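Orstead Walkers Forum > Paths and Streets > Shade on the old campus road

oliwia_kurek
September 10, 2019
Hello all. I am making a summer walking route for my mother, who does not like the sun. I think the road by the low brick building with the arched windows is a good part of it. There are trees on the grass side and they give shade on the asphalt. The full route is 2,942 steps by my phone.

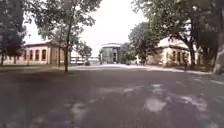 Dukov
I don't agree that this road is good for an older person. There is no bench from the Astine gate until the round grey building. My father tried it in the spring and he had to turn back. Take the park side, please.

oliwia_kurek
Thank you, but the park side has small stones and she walks with a stick. I prefer asphalt. I can carry a folding chair, it is not heavy.

Teodor Wieczorek
I walk there 25 minutes every morning and I am 71, so it depends on the person. My question is about the trees. Will they stay? I heard that the roots make trouble for the pipes.

Dukov
They cut two on Pawłowska street last November for the same reason. Now it is like an oven.

oliwia_kurek
I hope they stay.
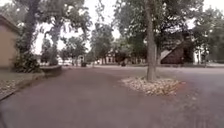
About the second half of the route, I am still not decided. My mother wants to go as far as the lawns, and I would like to stop earlier and return. The tree that stands alone in the pavement, with the pale wood chips at its foot, would be a nice point to turn, because it is easy to explain to her on the phone. From there to our door is 1,094 steps.

Teodor Wieczorek
It is a good point. But I would not let them put more chips so close to the trunk, bark needs air.

Dukov
Chips are fine, Teodor. They keep the soil from drying. I still say park side.

oliwia_kurek
We will try both and I will write here which one she liked.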